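Home | News | Arts | Music | Listings | Contact

Addale Chamber Orchestra to open season with restored cello concerto
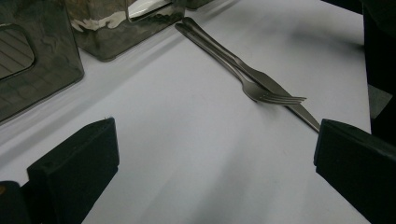
A fork and knife on a white tabletop.

1 November 2021

The Addale Chamber Orchestra will open its new season in January with a cello concerto that has not been played in public for 27 years.

The piece, known as the Clestby Concerto, was written for a small orchestra with no trumpets or drums. Its slow movement survived only in a piano version, and the orchestra has paid $4,000 to have the string and wind parts rebuilt from it.

The concert will be held at Blackwood Hall, which seats 769. A second performance is planned for the following evening at the Prandard Arts Center, where the second half will be a Haydn symphony - the same one the orchestra played at its first concert there.

The soloist will be named later this month. The orchestra said the cello part is long but leaves plenty of space for the winds, and that the last movement will be played without the cuts made in earlier performances.

A supper before the Blackwood Hall concert is limited to 50 places and must be booked separately. Concert tickets go on sale at the hall box office next week.

Last updated: 1:15 p.m.

Comments (3)

cellofan: I heard this the last time around and only remember the slow movement. Glad the finale is being done in full.

row_g: Is there parking at Prandard in the evening?

M. in Clestby: Yes, behind the library, free after six.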